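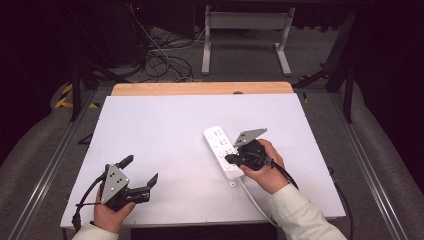 I have a bone to pick with the back covers of romance novels. I picked up a paperback in July, one of those small-town ones set in a made-up place called Brorton, and the blurb told me the whole plot. All of it! The inn, the ex-husband, the fire, who ends up buying the inn. I was on page 201 before anything happened that I hadn't already read standing up in the store.

My friend Inese Lukoševičius says I should just stop reading blurbs. She goes in blind, and she loved Nundum that way (520 pages, a lighthouse keeper, a lot of soup). I can't do it. I want to know if there's a dog and whether the dog makes it, and I want some hint of how grumpy the hero is going to be. After that, please leave me alone.

The old Carrasco paperbacks my aunt kept by the tub had maybe three lines on the back. A woman inherits a vineyard in Brokau, her neighbor wants it, and that was your lot. I read 15 of them one summer and couldn't have told you the ending of a single one ahead of time - well, I knew they'd get married, but I didn't know about the twins.

So here's what I'd ask of whoever writes these things. Stop at chapter three. If the secret comes out on page 300, keep your hands off it. And quit telling me she's "stubborn" - give me 20 pages with her and I'll figure that out for myself.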